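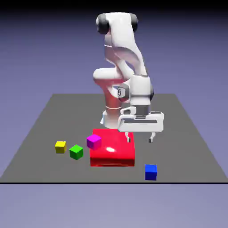

Computer rendering: a white robot arm over a red block.

Merkberg Crime Lab Opens Its Doors, but Not Its Case Files

Visitors were told the backlog is shrinking, with little to show for it

The Merkberg crime lab let the public in on 13th May, its first open day after the Yordanov murder trial fell apart over a mislabeled knife. More than 500 people signed up. I was in a group of 30, led by Eskil Wallin, who runs the evidence store.

Wallin said 65 cases are waiting for test results, down from last October. He would not say how far down, or whether any had been dropped by prosecutors in the meantime. When I asked about the knife he said the labels had been redesigned. We were shown a new label. It is bigger.

The DNA rooms could only be seen through a window, and both benches were bare. Fair enough, you don't want 30 strangers breathing on samples, but it made for a thin stop.

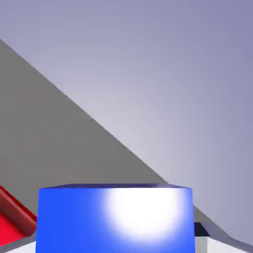
Evidence photos got the most time, and Humaira Memon's talk was the one part of the tour I would sit through again. She said a bad picture of a weapon or a stained cup can sink a case as surely as a bad test. Her main complaint was glare. The blue object here has the problem on its right half, where the shine goes almost pure white in the middle and the color is lost. A smear in that spot would be easy to miss. Memon wants each item shot at 2 angles or more. Asked if that is now the rule, she looked at Wallin, who said it was "under review."

Edit Vida, whose brother's case has been with the lab since the fall, asked for a date. She was given a leaflet with a phone number on it. I called it the next morning and got a recording.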